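Stop buying the arm first. I mean it. Every build thread at the Garside shop starts with somebody unboxing an arm and ends with it on a shelf by March.

Spend the money on the boring stuff. A flat table, decent light, screws that don't back out. My Hurkoso kit cost $238 and the fingers were fine out of the bag — two flat black blades, brackets, done. What ate my winter was everything around them. 38 evenings. Most of that was lighting and re-zeroing, over and over, becuase I'd bolted the base to a bench that people lean on.

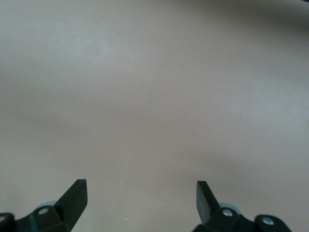 Plillulholm wrote back to my last post that a wobbly bench is a fine teacher, and that if you wait for a perfect table you'll never build a thing. Fair. Still think it's wrong for beginners.

A wobbly bench teaches you to blame the code. I rewrote the grip routine 19 times. The code was okay the whole time!

So — table, then lamp, then arm. And leave the gripper open when you start testing, just drive it over a bare surface for a night or two. Dull as anything. Do it anyway, you learn more then you would chasing a block.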